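3. Findings

The survey of shared study spaces at MacPherson Hall ran through July. Of 300 forms sent out, 191 were returned. Most students asked for longer evening hours — few asked for more seats.
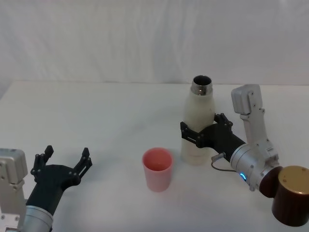
Figure 3. White tabletop and cloth backdrop.

Noise complaints came mainly from first-year students and fell after 15 minutes past the hour.

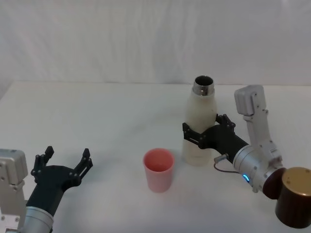
Magdolna Gulyás objected that the form left out weekend use, and asked that it be added before the next round.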